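Somusberg Robot Club – teammates wanted for the fall build

Posted Aug 29, 2020

Need 5 more people before October. Students from Dadwood and Koltport both fine, any major. No robotics background needed, a bit of Python helps. Patience helps more.

The project: kitchen chores in simulation. Pick up a cup, carry it past the oven, put it down where it belongs. Sounds easy. We've logged 983 tries so far and teh grasp code still needs work. Right now we're on stemmed cups – fingers on the stem, one each side, rim up.

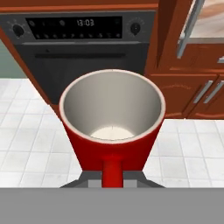 Do I need my own fast computer for this, asked one reader of our last post, because mine can barely run a browser. No you don't. Everything runs on the lab machines in Vaughan, room 46, and you log in from home. Any old laptop will do.

What we need:
– 2 people on grasp planning
– someone to build more kitchens (cabinets, tile, different ovens)
– someone to sort failed runs and write up what went wrong
– one person for the competition paperwork, sorry, it's long

Time: one evening a week, more close to the deadline. Unpaid, but can count as project credit if your department signs off. Ask them first.

To apply – send a few lines on what you'd like to work on and which evenings are out. No resume. Use the form on the club page, pick "fall build" from the menu. We answer evrybody, usually within a week.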